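書評の引用で、版によってページ番号が違う場合の書き方

カテゴリ:人文・社会 > 政治・社会の本
状態:解決済み 回答3件

質問

読書会の配布資料として、地方の産業衰退と投票行動を扱った本の書評を書いています。対象はGunnlaugssonの『Skamholm』で、造船所が閉鎖された港町の聞き取り調査をまとめたものです。

手元にあるのはStinthorpe社の初版ハードカバーですが、参加者の大半はLevbridge社から出たペーパーバック版を使っています。組版が違うらしく、第3章の有権者の類型を論じた箇所が初版では141ページ、ペーパーバック版では別のページになります。

確認したいのは次の点です。
・書評の冒頭に掲げる書誌情報は、どちらの版にすべきか。
・本文中の引用ページは両方併記すべきか。
・ペーパーバック版には新しい序文が付いているそうですが、初版だけを読んで書評してよいか。

資料は水曜日に配布予定です。分量は書評本文でA4判2枚程度を想定しています。
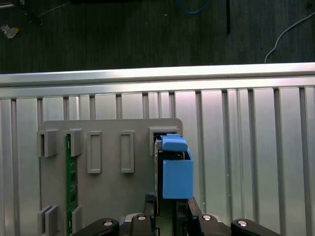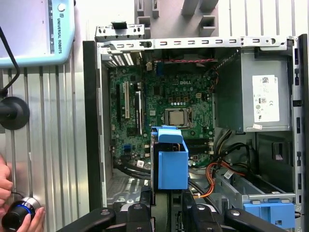
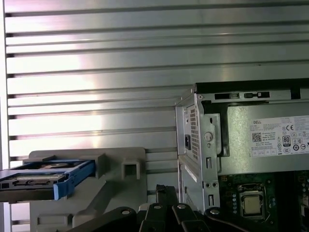 補足です。巻末の注は両版とも章ごとの通し番号で、注番号自体は変わっていないと参加者の一人から聞きました。索引は未確認です。

回答1

読書会なら参加者の持っている版に合わせればいいと思います。ページが合わないと探すのに時間がかかります。序文は図書館で読めばよいのでは。

回答2(ベストアンサー)

書誌情報には、実際に参照した版を記載します。初版を読んで書いたのであればStinthorpe版です。ペーパーバック版の書誌を掲げて初版のページを引くと、引用の検証ができなくなります。

ページの併記は必須ではありません。配布資料であれば、次の形式で足ります。

(第3章、初版141ページ)

章番号があれば別の版でも該当箇所に到達できます。さらに精度が必要な場合は、節の見出しか直近の注番号を添えてください。注番号が両版で共通なら、対応表を作るより確実です。ただし伝聞とのことなので、引用する箇所の分だけは現物で照合したほうがよいでしょう。

序文については、書評の対象を初版と明示すれば、読まずに書いても形式上の問題はありません。ただ、この種の聞き取り調査では、刊行後の選挙結果や批判への応答を後年の序文で述べることがあります。類型論の妥当性を批判するつもりなら、著者が序文で立場を修正していないか確認が必要です。未確認のまま出す場合は、末尾に「ペーパーバック版の序文は参照していない」と一行入れてください。

序文のページがローマ数字になっている場合は、本文と区別してそのまま表記します。

回答3

回答2に概ね同意しますが、1点だけ補足します。版(edition)と刷(printing)は別です。奥付に第2版とあれば本文が改訂されている可能性があり、章番号による参照だけでは不十分です。組み直しのみなら回答2の方法で問題ありません。著作権ページの記載を先に見てください。

電子版の位置番号を使う参加者がいる場合も、位置番号は端末や書式に依存するので資料には載せないほうが無難です。

質問者からのお礼

著作権ページを確認してもらったところ、改訂の記載はなく、組み直しのみのようでした。初版の書誌を掲げ、章番号と注番号を添える形にします。序文は写しを借りられることになったので、読んでから第3章の段落を書き直します。索引の件はまだ不明です。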